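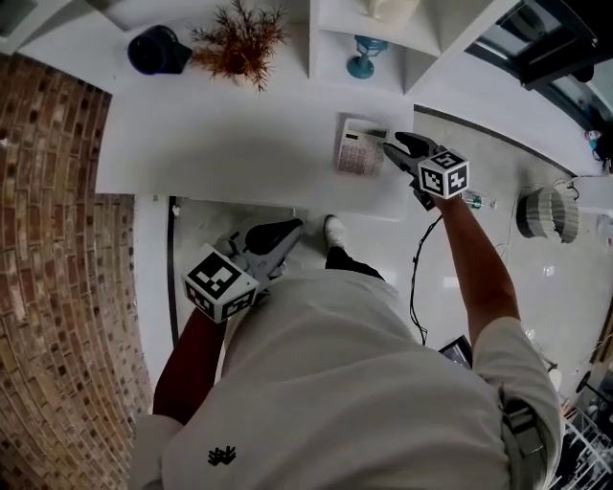 The regular meeting of the Cananura Street Merchants Association was called to order at 6:35 p.m. on Thu 28 August in the back room of the Sorkach Bakery. So-ying Yau chaired. Eleven member businesses were represented, enough for a quorum. Minutes of the last meeting were approved with one correction: the drain work was on the north side of the street, not the south. The chair went over the new dues formula, which charges each shop by the width of its storefront. Multiply the feet of frontage by the rate on the back of the renewal form and add the flat fee. A plain desk calculator like the white one on the counter is all it takes. Members who rent a corner unit should measure the Cananura Street side only.

Print this page
E-mail this page

1. Account balance

The balance at the end of last month was $771 after the insurance payment. Three shops have not renewed. The chair will send them a second letter. The shoe repair shop asked if dues could be paid in two parts this year. Agreed, with the second part due before the holiday lights go up.

2. Parking on Kirnton Avenue

The city has offered to change the limit on the first block of Kirnton Avenue from one hour to two. The hardware store and the pharmacy were in favor. The sandwich shop was against, saying its lunch customers need the turnover. After some discussion it was suggested that the block be split, with the four spaces nearest the corner kept at one hour. The chair will ask the city if it is willing to post two different limits on one block. No vote was taken.

The barber asked again about the loading zone in front of the old bank. It is still marked on the curb but the sign is gone, and drivers are getting tickets there. The chair will include this in the same letter.

3. Fall sidewalk sale

The sale will run Friday and Saturday of the last full weekend in September, 10 a.m. to 6 p.m. both days. Tables have to leave a clear path of five feet between the table and the curb. Last year two tables did not and the city inspector made the owners move them at noon on the first day.

Costs: $2,000 for the street permit and barricades, and $2,000 for printing, newspaper ads and the band. Tsai Printing has given a price for the flyers that is good until the middle of next month. The bookstore asked if the band could be dropped. The coffee shop and the bakery both said the band kept people on the street in the afternoon. Motion to approve both amounts, with payment to be made once renewals are in. Motion carried, with the bookstore voting no.

Each business taking a table pays $20 on top of regular dues. Sign up at the bakery by the Monday before the sale. Shops sharing a table pay one fee.

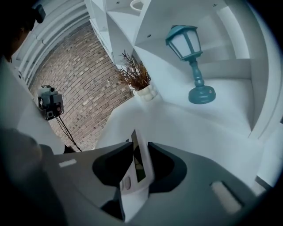 White device with a dark screen and an oval gray button.

4. Trash pickup

Pickup in the alley has been late twice this month. The hauler says its truck cannot get past cars parked behind the dry cleaner. The dry cleaner said the cars are not his customers'. Members are asked to keep their own staff from parking there before 8 a.m. on pickup days. The florist will find out what the city charges for a no-parking sign.

Cardboard must be flattened. The hauler will not take boxes left standing.

5. Other business

The planter outside the pharmacy is cracked and leaking soil onto the walk. The hardware store will look at it and report back.

The bike shop asked that the association's web page list current hours. Send changes to the chair in writing.

The next meeting will be at the same place and time. Coffee will be provided by the bakery.

The meeting was adjourned at 7:50 p.m.

Print this page
E-mail this page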